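4.2 Desk and Tabletop Tidying

Tidying a table is often listed among the chores that machines should already be able to do. Our results suggest that this view is too hopeful. In the Prenduvik trials, the policy was asked to return everyday objects to a set place on a crowded surface. Each of the 46 layouts was tried under two lighting conditions, with training limited to up to 1000 demonstrations made with hand-held grippers.

Rigid objects with a clear outline were handled well. A computer mouse, which has a smooth and rounded shell, was harder to hold at a steady angle, and small errors at the grasp carried over to the release. Flat items such as stickers and cards remained the weakest group, as the fingers had little edge to close on. Figure 3 shows a mouse held between the ribbed fingers of the gripper over a round wooden table, with a black pad and several stickers on the tabletop.

We therefore treat tidying as partly solved: single objects can be moved with some confidence, but a whole table cannot yet be left to the machine without a person nearby.

Figure 3. Mouse grasp over a cluttered table.

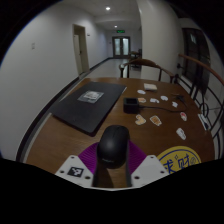 In a written response to this section, Birsen Duman objected that a person nearby is too loose a standard, and asked that future trials report how often that person had to step in.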